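I got to Fesberg at the wrong end of the building. There are two doors, and the one with the big Claltico sign on it is for deliveries, so I walked right round in the drizzle and arrived at the open day with wet shoes. Rawan Sayegh, who runs the automation bench there, found me a towel before she found me a visitor badge. I liked her straight away.

Claltico refurbishes servers. Old machines come in from offices and data centres, get stripped, tested and rebuilt, and go out again. Most of that is still done by people with screwdrivers. The open day was a chance to see the part that isn't - a robot arm the team calls Plokov, after a chess computer Rawan had as a child (she says she never beat it once).

"People come in expecting sparks and speed," she told me while we waited for the 11 o'clock group to settle. "Then they see it creep up to a bit of plastic and they go very quiet. I love that bit."

I asked why servers, of all things. She pulled a face. "Because they're horrible! Everything inside is a slightly different shape. You've got latches, cards, cables, little clips. If the arm can cope in there, it can cope with most of what we'd ever ask of it."

She used to work on packing lines at Cabrera, where an arm would lift the same box all day long. "I knew that box better than my own kitchen," she said. "Here I get a new problem before I've had my coffee."

There were 22 of us squeezed behind the yellow line, including a retired telephone engineer who asked better questions than I did. He wanted to know what happens when the arm gets it wrong. Rawan said it stops and waits for a person, and that in its first month it did an awful lot of waiting. "We had 577 stops in March. I've got them all in a spreadsheet. Some of them I still don't understand."

And now? "Last month it was 55. I'm not going to pretend that's none."

The job on show was riser cards, the assemblies that let an expansion card sit sideways in a slim chassis. I'd never given one a moment's thought, but after nine minutes of watching I had opinions about the latches. They're blue, which Rawan says is a kindness to everybody, people and cameras alike.

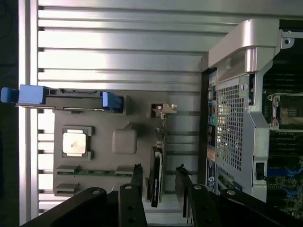 *Page last changed: March, 4.40 pm*

The gripper was my favourite thing to look at. The fingers are black, with thin serrated pads for holding on to edges, and I asked whether she'd designed them herself. "The pads, yes. I went through a whole drawer of bad ones first. You can have one as a souvenir if you like." (I did like. It's on my desk.)

I also asked the question everyone asks, about jobs. She didn't dodge it. Nobody on her bench has been let go, she said, but she can't speak for every workshop in the country and she gets cross with people who try to. What she wants is for the arm to take the fiddly repeats so her team can get on with fault-finding. "Ask me again in a year," she said, and I've told her I will.

Then the next group came in, shaking their umbrellas, and she went off to fetch more towels.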